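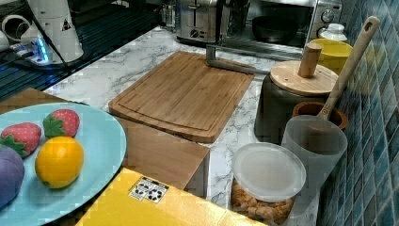

April 3, 2021

I finally have a proper bamboo cutting board and I am so happy about it! Amparo Gallardo had been telling me for months (since November, in fact) to get one with a juice groove, and she was right. Last night I sliced two very ripe tomatoes on it and the counter stayed clean.
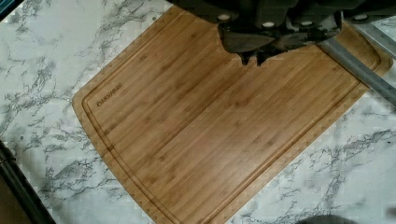
I also love the stripes in the grain, with those darker amber streaks running through. Mine gets a rub of mineral oil every couple of weeks and a quick hand wash after dinner, never the dishwasher.

Next job is the counter itself, and I have plans! The cereal is moving to the shelf, the toaster can scoot over, and I'd like one clear stretch by the stove for rolling dough. Nipon Mahawong gave me his flatbread recipe and it makes 12, so I need the room.
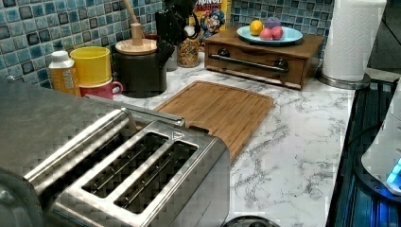

*The blue tile corner, with the cereal on the counter*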